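Reading time: 4 minutes

The rack that nobody thinks about

By Snædís Thoroddsen

Most people who own a dishwasher have a view on how to load it. Far fewer have ever lifted a rack out and looked at it. Hanan Akl does it twice a year, in spring and again before winter, and she does it on the kitchen floor.

"The worktop is no good," she says. "You end up with a tap in your back. On the floor you can get round all four sides."

Akl runs the kitchen at Drudness, a guest house with a small household dishwasher in its upstairs flat and a bigger machine below. The upstairs one gets the worst treatment. Guests on long stays pull the lower rack out too hard, stack pans on top of plates and leave the folding rows half up and half down. In April she found a wheel lying in the filter and decided to learn how the whole thing fitted together.

The frame is steel wire with a coating over it. Once that coating splits, water gets to the metal and the wire starts to rust. It usually happens at the tips of the tines first, where plates knock against them, and then at the joints. Left alone, the rust marks the crockery and flakes off into the pump.

Jad Sabbagh has repaired kitchen appliances for 40 years, the last few of them from a workshop called Collet. He sees the same fault again and again. "People ring me about a dirty machine," he says. "I ask when they last took the rack out. There's a pause."

His advice is simple. Slide the lower rack out and put it on a hard floor with a towel close by. Run a finger along the tines and feel for rough spots. Fold each movable row down and up again, and look at the clips it turns on, where grease and bits of label tend to collect. An old toothbrush and warm water with a little washing-up liquid will shift most of it.
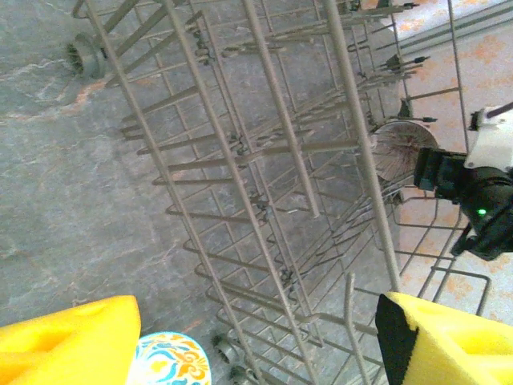 A dishwasher rack out on the floor, with its wheels and the small dark clips for the folding rows.

Wheels come next. Each one should turn freely when pushed with a thumb. If it sticks, there is often a hair or a strand of string wound round the middle - tweezers will get it out. A cracked wheel should be replaced, and Sabbagh prefers to change the pair on that side at the same time.

Bare tips can be covered with small push-on caps, sold in bags of 100. Rania Hakim, who lets out two flats and looks after the machines in both, buys hers from Skirex and keeps the spare ones in a jam jar. She paints any nicks lower down with a repair coating from Drolov, and gives it a full day to dry whatever the label says.

"The first time, I put it back after an hour," Hakim says. "It came off on a casserole dish."

A new rack can cost more than people expect. Akl was quoted 58 pounds for hers, before delivery, and chose to mend the old one. The wheel and a bag of caps came to far less, and the job took her an afternoon, including a long search for the toothbrush.

She has also changed how she loads. Large plates go at the sides, bowls lean towards the middle, and the folding rows stay down unless there are enough plates to fill them. A card on the inside of the cupboard door explains this to guests. Some of them read it.

More from Home and Kitchen
Descaling a kettle without the smell
What to keep under the sink
Fulgencio Esquivel on sharpening kitchen knives
Are washable dishcloths worth it?

Get our newsletter once a month. Enter your email address to sign up. You can unsubscribe at any time.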